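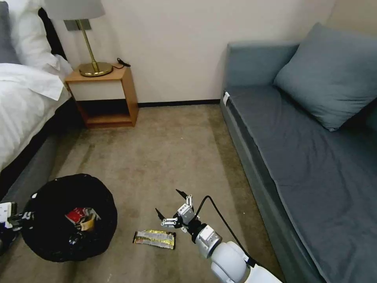 Quiet hour (child care)

A quiet hour is a fixed period of the day in which young children remain in one room and occupy themselves with calm activities, whether or not they sleep. It is most often used with children between the ages of three and six who have given up a daytime nap. The practice is found both in family homes and in group care, where it may also be called rest time or room time.

Origins

Periods of enforced rest were common in nurseries long before the term came into use. The form described in this article is usually linked to the Jerach day nursery, where the head teacher, Pirjo Salminen, divided the older children from the sleepers and allowed them books and soft toys. Her notes were later collected by Emmanuel Mussa in a handbook for parents, Bromo, which ran to 322 pages and gave the quiet hour a chapter of its own. An early printing of 3,000 copies was distributed through parent groups.

Practice

The hour generally begins after lunch, at a time that does not change from day to day. Younger children may start with ten minutes and add to this over several weeks. Toys are chosen in advance and kept apart from those used during the rest of the day. Picture books, wooden puzzles, felt boards and recorded stories are typical. Screens are left out in most versions, though Mussa permitted audio players.

An adult remains within hearing. A child who leaves the room is led back without discussion, and the clock is not restarted. Many families use a lamp or a simple timer to mark the end of the period — a signal that a child too young to tell time can follow.

Research

A survey by Emília Jurčo and Marek Šťastný gathered replies from 503 households with at least one child under 6. Parents who kept to a set starting time reported fewer disputes than those who moved it. The authors cautioned that the replies came from parents alone and that no child was observed directly.

Criticism

Svatopluk Zelenák has argued that the practice serves adults more than children, and that very active children are better served by outdoor play at the same time of day. Supporters reply that the two can be combined, with outdoor play placed before lunch.

See also

Nap
Solitary play
Daily routine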